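Hendside > Residents' Association > Meetings > Minutes

Reading time: 4 min

HENDSIDE RESIDENTS' ASSOCIATION
Minutes of the General Meeting held on 16/11/2019 in the Lower Hall

Present: Angus Aitken (Chair), Takumi Hosoda (Secretary), Ruairi Paterson, Ruaridh McIver, and members as signed in the attendance book.
Apologies: Donnie Jardine.

1. Opening and previous minutes
The Chair opened the meeting and confirmed that a quorum was present. The minutes of the previous meeting were read. Mr. McIver asked that the word "drain" in item 4 be corrected to "culvert". With that correction the minutes were approved. Proposed by Mr. Paterson, seconded by Mr. Hosoda.

2. Matters arising
2.1 Culvert at Wireck Lane. Mr. McIver reported that the grate has been cleared but the left-hand bracket is still broken. The county has been told in writing and has given a job number. No date has been given for the repair. Mr. McIver to write again before the next meeting.
2.2 Notice board. The new lock has been fitted. Keys are held by the Chair and the Secretary. Notices should be handed to either of them, with the date on which the notice may be taken down written on the back.
2.3 Parking at the turning circle. The matter was discussed at the last two meetings and no new information was available. Carried over.

3. Lower Hall boiler
Mr. Paterson presented two quotations for replacing the boiler. The first, from Kuhlmann, includes removal of the old unit and a new flue. The second, from Rokilitz, is lower but leaves out the flue and any work on the hall ceiling where the pipe passes through.

Members asked whether the old unit could be kept going for one more winter. Mr. Paterson answered that the last service report advised against it, and that the pressure had dropped twice since the clocks changed. A member asked whether the radiators on the stage side would be replaced at the same time. They would not, under either quotation.

After discussion it was agreed that the Kuhlmann quotation be accepted, subject to written confirmation that the work can be finished in December and that the hall will be closed for no more than 2 days. The Chair asked that it be recorded that the choice was made on the extent of the work and not on price alone. Carried, with one vote against.

4. Accounts
In the absence of Mr. Jardine his written report was read by the Secretary. The balance of the general account stands at $2,000. The hall account stands at $634 after payment of the insurance. A sum of $900 is held separately toward the boiler and may not be used for any other purpose - this was agreed at the annual meeting and remains in force.

Mr. McIver asked why the hire charge for the summer dance class did not appear. The Secretary will put the question to Mr. Jardine and report back. The report was otherwise accepted.

5. Footpath behind the school
A letter from a resident was read concerning the condition of the footpath after heavy rain. Several members agreed that the lower end is hard to use with a stroller. Mr. Hosoda noted that the path is not owned by the Association and that any gravel laid without permission could be removed at our cost. Agreed that Mr. Hosoda find out who the present owner is. No money to be spent in the meantime.

6. Winter clothing and linen collection
The collection will be held again in the Lower Hall. Items should be clean and folded, and brought in bags marked with the kind of article and the size. Shoes cannot be taken this year for lack of storage. Bedding will be accepted if it is complete and free of tears.

Members were asked to look over cuffs, hems and fastenings at home before bringing anything in, as sorting on the day was slow last year. Mr. Paterson will prepare a short notice for the board.

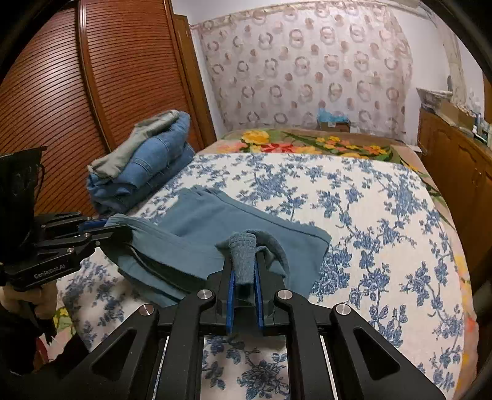 Item 6: blue-gray garment with ribbed cuff, on a floral bedspread.

It was further agreed that articles left over after the collection be offered to the church at Wireck before any are sent for recycling. Mr. McIver offered the use of his van.

7. Any other business
7.1 The Chair reminded members that the side gate must be bolted after evening bookings. It has been found open on more than one occasion.
7.2 A request to borrow the folding tables for a private event was approved - the usual deposit to apply.

8. Next meeting
To be held in December, on a date to be set once the boiler work is confirmed. Notice will be given on the board.

The Chair closed the meeting.

Minutes taken by Takumi Hosoda, Secretary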